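Textiles for Beginners: Notes for Session 6
How cloth feels, and why

Pierina Longo, May 2018

Hi all. As promised, these are the notes from last time, tidied up a bit and with the parts I skipped put back in. If you missed the session you should be able to follow along. If you were there, skim until you hit the part on finishes, where I ran out of time and started talking much too fast.

Where we left off

Last session was fiber: cotton, wool, silk, linen, and the big synthetics. I asked you to go home and read the labels in your closet, and several of you came back annoyed that two shirts labeled 100% cotton felt nothing alike. Good! That annoyance is the whole subject for today. Fiber is only the first decision somebody makes about a piece of cloth. After that comes the yarn, then the way the yarns are put together, then whatever gets done to the surface at the end. The trade word for what your fingers pick up is "hand." A cloth can have a soft hand, a dry hand, a crisp hand. I resisted that word for years because it sounded snooty, and now I use it in the grocery store.

Yarn first

Take a cotton ball, pull a bit out and roll it between your fingers. You've made a very bad yarn. Twist it more and it gets thinner, stronger and harder. Twist it way too much and it kinks back on itself, and crepe gets its pebbly feel from exactly that: highly twisted yarns that want to curl up and can't.

Less twist means a softer, puffier yarn, and a weaker one. Bath towels are a nice case. The loops you dry yourself with usually have very little twist, so they're soft and drink up water, while the ground yarns underneath are twisted tighter to hold the thing together. When a towel goes bald it's the loops that went.

There is also filament versus staple. Staple means short fibers, the kind you have to spin together. Filament means one long continuous strand. Silk comes as filament, and polyester and nylon can be made either way. Staple yarns have little ends sticking out, so they look a bit matte and feel a bit warm. Filament yarns are smooth all along and they shine. Chop polyester filament into short lengths, spin it like cotton, and most of the shine goes away. Same stuff, different hand.

Weave, and the great satin mix-up

I'll say this again because three people asked me after class: satin is not a fiber. Satin is a weave. You can have silk satin, polyester satin, acetate satin, and a cotton version that usually gets called sateen.

In a plain weave each yarn goes over one, under one, all the way across. It's the most interlaced you can get, so it's firm and fairly flat. In a twill the yarns go over two or more and shift over by one each row, and you get those diagonal lines you know from jeans. In a satin the yarn floats over four or more before it ducks under, and the ducking points are scattered so you don't see a line. All those long floats lie side by side and bounce light back at you. They also catch on everything – rings, rough fingernails, the zipper on your bag.

My grandmother's sewing teacher made her draw out an 8-shaft satin on graph paper before she was allowed to touch the cloth. I won't make you do that, but try a 5-shaft one at home if you like puzzles. Start at a corner, count over two each row, and see what pattern your dots make.

Pile, fuzz and fluff

Pile is anything that stands up from the ground cloth. Loops left whole give you terry. Loops that get cut give you velvet or velour, depending on how it was built. Fleece is different again: that one starts as a knit and then gets brushed with fine wires until the surface is all fuzz. Then it's often sheared so the fuzz comes out even.

Pile has a direction, and you all found this out with the velvet scraps. Stroke it one way and it's smooth and pale, stroke it the other way and it drags and goes dark. If you are cutting a garment, every piece has to run the same way. I once made a whole skirt with one panel upside down and wore it anyway (twice, and my sister mentioned it both times).

I'd like you to learn to separate three things that beginners lump together as "soft." Push down on the cloth: does it give, and does it come back? Stroke it: does it slide or drag? Lift it by the middle: does it fall in deep folds or stick out? A fluffy blanket and a satin lining are both soft, and they'll score completely differently on all three.
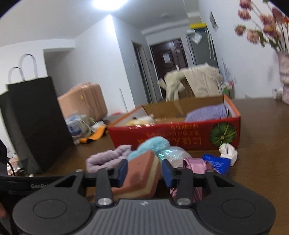 Write your scores down while your hand is still on the cloth. Memory for touch is terrible. Mine is, anyway, and in the Andetti evening group we tested it, waiting ten minutes and then scoring the same swatches again. Hardly anyone agreed with themselves.

Finishes

Okay, the part I rushed. A finish is anything done to the cloth after it's made. Some are mechanical: brushing, shearing, pressing between heavy rollers to flatten and polish. Some are chemical: starch, softeners, wrinkle resistance, water repellents. Some wash out. This is why the crisp fabric you bought turns into a limp rag after one trip through the machine. It was mostly starch.

So wash a swatch before you judge it. Keep one unwashed piece next to it for comparison. The mill books from Stodunora come with both already mounted, and you can borrow ours as long as it comes back with the pages in order. Swatch 86 is my favorite in the whole book, a brushed cotton that goes from so-so to wonderful after a wash. Swatch 1310, in the back section, goes the other direction. Poor thing.

For next time

Bring six pieces of cloth from home, any size bigger than your palm. Old pillowcases are great. Don't bring anything you'd be sad to see snipped. Put each one in an envelope with your guess at the fiber, the weave and the finish written on the inside of the flap, so your partner can't peek.

If you want extra reading, the Tomoana booklet on plain and fancy weaves is on the shelf by the door, and the Butoner one on knits is next to it. Read the Butoner one up to the part about ribbing. We'll do the rest together in October when the second half of the course starts.

Scissors, please, if you have your own. The class pair is dull again.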